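Forum des résidences et foyers Virness
Rubrique : Restauration et vie collective
Sujet : Présentation des fruits en libre-service dans la salle commune

Gisela_Maldonado
Responsable de l'hébergement
Publié le 5 avril 2019

Mesdames, Messieurs,

À la suite de la dernière réunion du service restauration, il m'a été demandé de rédiger une note relative à la présentation des fruits mis à disposition des résidents dans la salle commune. Je souhaiterais recueillir l'avis des autres établissements avant de transmettre ce texte à la direction.

Notre pratique est la suivante. Les fruits destinés à une consommation immédiate sont disposés dans un grand plateau rond en acier inoxydable à rebord, placé au milieu de la table. Nous y déposons de petites quantités et de préférence plusieurs variétés : mandarines, goyaves, prunes, longanes lorsque le fournisseur en propose. Les bananes demeurent à l'extérieur du plateau, et la réserve reste dans son emballage au fond de la table, contre le mur.

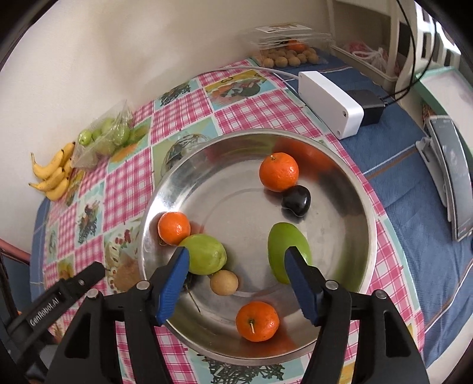

Le réassort est effectué deux fois par jour. Notre établissement compte 277 résidents, dont une partie seulement fréquente la salle commune en dehors des repas, et la consommation varie fortement d'une semaine à l'autre. Je précise que la nappe est celle de la salle et qu'elle n'a pas été choisie pour cet usage.

Deux points appellent une décision : le maintien du plateau en acier, que certains collègues jugent trop grand, et la place des bananes.

Je vous remercie par avance de vos contributions.

G. Maldonado

intendance_lu
Membre

Madame,

Je vous remercie de cette communication. Au foyer Lu, nous avons abandonné les plateaux métalliques en octobre au profit de corbeilles en osier. Les résidents reprochaient à l'acier un aspect de cantine, et les fruits ronds y roulent dès que l'on déplace la table. Une mandarine qui heurte plusieurs fois le rebord se tache en deux jours.

Je suis en revanche favorable à la séparation des bananes. Nous avons constaté à plusieurs reprises que les prunes rangées avec elles mûrissaient trop vite pour être servies.

Cordialement.

M. Paredes
Coordinatrice restauration, site Drallel

Bonjour à tous,

Je me permets d'exprimer un désaccord avec le message précédent. L'osier ne se lave pas correctement. Nous avons utilisé des corbeilles pendant trois ans et leur entretien s'est révélé impossible : le jus s'infiltre entre les brins, les moucherons s'installent et l'objet finit au rebut. Un plateau en acier passe au lave-vaisselle chaque soir. Pour un lieu collectif, la question me paraît tranchée.

Quant au roulement des fruits, il suffit d'un torchon plié au fond du plateau, ou d'un plateau un peu plus rempli. Je regrette d'ailleurs que l'on serve si peu de fruits à la fois. Un plateau clairsemé donne aux résidents le sentiment qu'il ne faut pas se servir.

Mirta Paredes

Gisela_Maldonado
Responsable de l'hébergement

Madame Paredes,

Je prends note de votre observation concernant l'osier et la reprendrai dans la note.

S'agissant des quantités, je maintiens notre position. Un plateau garni jusqu'au bord conduit les résidents à manipuler les fruits du dessus pour atteindre ceux du dessous, et les goyaves supportent mal ce traitement. Avec un seul rang, chacun voit ce qu'il prend. Les fruits restants sont disponibles dès que le plateau se vide.

econome_zurkard
Membre

Bonjour,

Établissement Zurkard, 754 repas servis par semaine. Ma question porte sur la réserve. Est-il opportun de laisser des fruits verts sous plastique à côté de bananes déjà tachetées ? Chez nous, tout ce qui n'est pas présenté est conservé en cuisine, hors de la vue des résidents. Une table où cohabitent le plateau, les sachets et les bananes à même la nappe fait désordre, à mon avis, et l'agent de service doit tout soulever pour nettoyer. 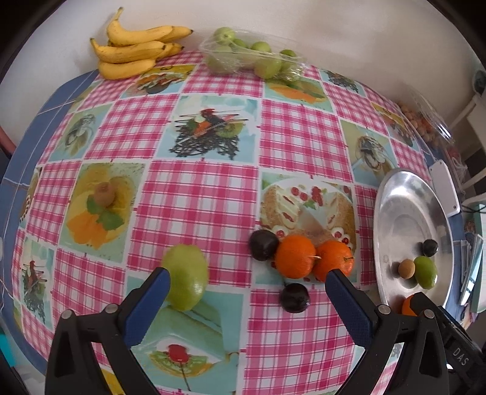

Je ne mets pas en cause le choix des produits. Des bananes marquées de brun sont parfaitement consommables et nos résidents âgés les préfèrent ainsi. Je m'interroge sur le film plastique, qui retient l'humidité. Nous recommandons pour notre part de le percer ou de le retirer à la réception de la marchandise. Le règlement intérieur de Zurkard prévoit en outre qu'aucun emballage commercial ne figure sur une table de salle commune.

Bien à vous.

intendance_lu
Membre

Je rejoins entièrement Zurkard sur l'emballage. J'ajoute que la nappe mérite un mot. Les motifs de fruits et de desserts sont plaisants et certains de nos résidents les commentent volontiers, mais sur un imprimé aussi chargé les petites taches passent inaperçues, de sorte que la nappe est changée trop tard. Une toile unie de couleur claire oblige à davantage de rigueur.

M. Paredes
Coordinatrice restauration, site Drallel

Sur ce point également, je serai d'un avis contraire. Nos résidents ont demandé par écrit le retour des nappes à motifs après le passage aux nappes blanches. Un planning de lavage affiché à l'office répond à l'objection. Il n'est pas nécessaire de priver la salle de toute couleur pour obtenir qu'elle soit propre.

Pour les emballages en revanche, je me range à la position de Zurkard. Le sachet peut rester en cuisine.

Mirta Paredes

econome_zurkard
Membre

Pour information, la question budgétaire n'a pas été évoquée. Le poste « fruits frais » de notre établissement s'élève à 3815 euros pour l'exercice en cours, avec des pertes pouvant atteindre jusqu'à 3000 fruits sur l'année, toutes variétés confondues. Les prunes et les goyaves en constituent la plus grande part. Les mandarines se conservent sans difficulté.

Gisela_Maldonado
Responsable de l'hébergement

Mesdames, Messieurs,

Je vous remercie de ces échanges. Le projet de note sera modifié comme suit :

- maintien du plateau en acier, lavé chaque soir ;
- présentation sur un seul rang, avec réassort en cours de journée ;
- bananes posées à part, sur une assiette et non directement sur la nappe ;
- emballages retirés de la table et réserve conservée à l'office.

La question de la nappe ne relevant pas du service restauration, elle sera transmise à la lingerie. Le foyer Lu conserve naturellement la possibilité d'utiliser ses corbeilles.

intendance_lu
Membre

Nous les conserverons. Pourriez-vous indiquer le diamètre du plateau dans la version définitive ? Nos tables sont plus étroites que les vôtres et je souhaiterais vérifier ce point avant toute commande.

Gisela_Maldonado
Responsable de l'hébergement

Je ferai prendre la mesure et la communiquerai à la suite de ce message.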